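About Tevusora

Tevusora sells and hires out children's tableware from a unit on Begum Street in Jarkbridge. We supply nurseries, childminders, school dining halls and a growing number of families who found us through one of those.

How we began

Ailsa Baxter and Rokeya Gunawardena started the business after eight years of running a nursery kitchen together. They were tired of plates that slid about and cutlery that was too heavy for small hands. The first order was 20 place settings for a playgroup at the other end of town, packed on Rokeya's dining table and delivered by her brother Rizwan. He still does the deliveries and now looks after the accounts as well.

What we do

A place setting from us is a placemat, a plate, a cup and cutlery. You can buy the whole thing or any part of it. Our hire range is called Eko and is meant for holiday clubs and parties – you send it back after use and we do the washing up. We now have roughly 3,000 pieces out on hire in July, our busiest month.

We choose patterns that children can talk about. Elīna Mockus picks the prints and keeps a shelf of discontinued ones, so if you lose a mat from an older set it is worth asking her before you order a new design. Plain colours are always in stock.

Laying the table

Most of our nursery customers ask the children to help set the table, and we encourage it. Mat first, then the plate in the middle, fork on the left, knife on the right, cup to one side. Emil Leitner visits settings in the Jarkbridge area to run a short table-laying session at lunchtime. There is no charge if you already hire from us.
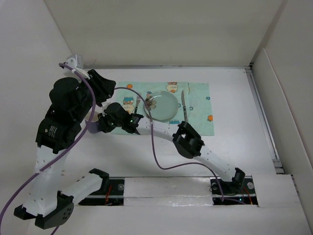
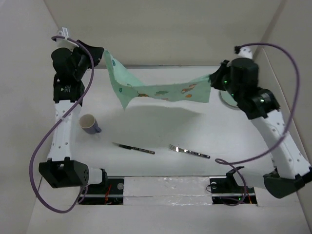
Green plate on a printed mat, and a printed cloth held up over the table with the knife, fork and mug.

Visiting us

The unit is open to callers from 10am until 2 in the afternoon. Ring the bell by the side door, as the front shutter is usually down. Parking is in the yard behind, shared with the tile shop. Returns from the hire range can be left in the porch at any time, provided the crate is labelled with your order number.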